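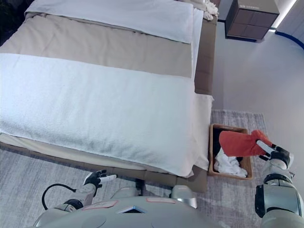

The question on the list was whether we still need the large throw towels on the beds at Pleston, and whether they can go in the same wash as the sheets. My answer to the first part is yes, for the reasons below. On the second part I would like to change what we do. At present everything that comes off a bed goes into one basket on the rug, and a dark piece of clothing in with a heap of white linen is exactly how the greys start. The big towel is laid across the lower half of the mattress, so whatever a guest puts down at the foot of the bed lands on it and the beige blanket underneath is spared. A towel washes at home temperatures. The blanket has to go out to Marar.

The laundry bill for September came to £2875, and a good part of that was blankets. I don't have the split by item yet but have asked for it.
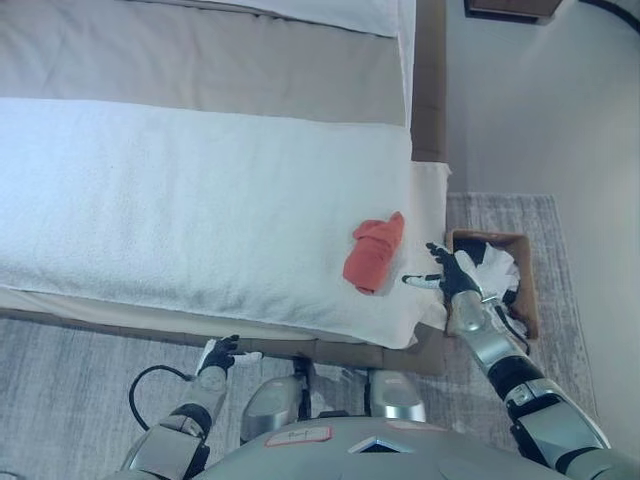
Posted by: Linen and changeovers, Pleston
To: Kimmont lets, housekeeping list
Date: 19th October
Subject: Re: Throw towels and what goes in with what

Replying to all, as this affects Kimmont as well. The earlier message is quoted first so that people who have only just joined can follow it.

> We have 4 of the big white terry towels left that I would
> call good enough to put on a bed. The rest have gone thin
> or have pulled loops. Before I order more from Prurko, do
> we want to keep using them? They take a long time to dry
> and they are heavy to carry down the stairs.
>
> Also, can someone say once and for all whether they go in
> with the sheets. I have been doing them together and the
> sheets come out with bits on.
>
> Last thing. The orange cloths keep turning up in the white
> wash. Two pillowcases have gone pink at the hem.

Taking these in order.

1. Keeping the towels

Keep them. Please order seven, the same size as now. A smaller one only covers the middle of the bed, and people put their bags down at the sides. It should reach from one side of the mattress to the other and hang over the foot a little. It doesn't need tucking in.

2. Washing

Towels on their own. Sheets, pillowcases and duvet covers together. Shake the towels outside before they go in, and leave out the fabric softener, which makes them slower to dry. Allow up to 30 minutes extra in the dryer compared with a load of sheets. If they still feel damp in the fold, hang them over the rail overnight and don't put them in the cupboard.

3. The orange cloths

These are for surfaces: bedside cabinet, bed base, skirting. The trouble is that they get put down on the white towel towards the end of the bed while somebody is busy with something else, and then the whole lot is gathered up in one go. Rolled up small, they disappear inside a towel very easily.

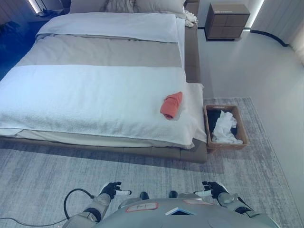
4. What goes in the basket

White linen only. Clothing left behind by guests goes in a separate bag with the room written on it, and the bag goes to the office. Check the basket before it leaves the room, right down to the bottom, and take out anything dark or coloured. The cloths and any bottles go back in the cleaning caddy before you start on the bedding. I would do the dusting first and the bed last, but at Kimmont I know it has been the other way round for years and

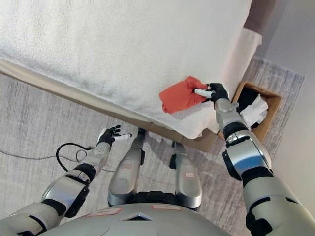
I am not going to insist on it. If you do the bed first, keep the caddy by the door and put things back in it as you finish with them.

The two pink pillowcases can be used as dusters. Please don't send them back to Marar for whitening, as we were charged for that last time and they came back the same colour.

If anyone has a better supplier than Prurko for the towels, let me have the details before I place the order. I would also like to know how many Kimmont has in the cupboard, counting the thin ones separately.

Linen and changeovers, Pleston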